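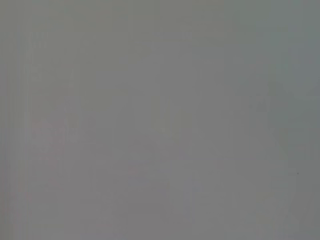
Iara Ulloa wants to know whether the wrist camera can be bought without the gripper, and whether it will run on an older controller. Yes to the first. For the second, it depends on the firmware, so check the table before ordering.

## Brullo wrist camera, fixed focus

A small colour camera for the wrist plate of the Leiva two-finger gripper. It also fits the Marow parallel gripper with the adaptor ring -- sold separately, part 7 in the spares list.

| Item | Detail |
|---|---|
| Focus | Fixed, set at the factory |
| Cable | 2000 mm, right-angle plug |
| Fixings | 6 screws, supplied |
| Spare lens covers | 2, supplied |
| Controller | Ikcombe, January firmware or later |

### Choosing between this and the autofocus model

Cristóbal Mansilla ran both on the same arm in our workshop, with the same gripper and the same pick routine. The fixed model starts faster and has no moving parts in the lens. The autofocus model copes better with changes in working distance, but it hunts when the view has little contrast in it. For bin picking at one height we would fit the fixed one. For mixed shelves, pay the extra.

Neither model gives depth. If your routine needs it, see the overhead units.

### Fitting

Switch off the arm at the controller before plugging in the camera. Leave slack in the cable at the last joint and run the wrist through its full turn by hand. Exposure is set on the camera page of the controller and is kept after a restart.

Grippers and adaptor rings are listed under Spares. For returns, quote the serial number on the cable tag.

Page updated Aug 19, 2021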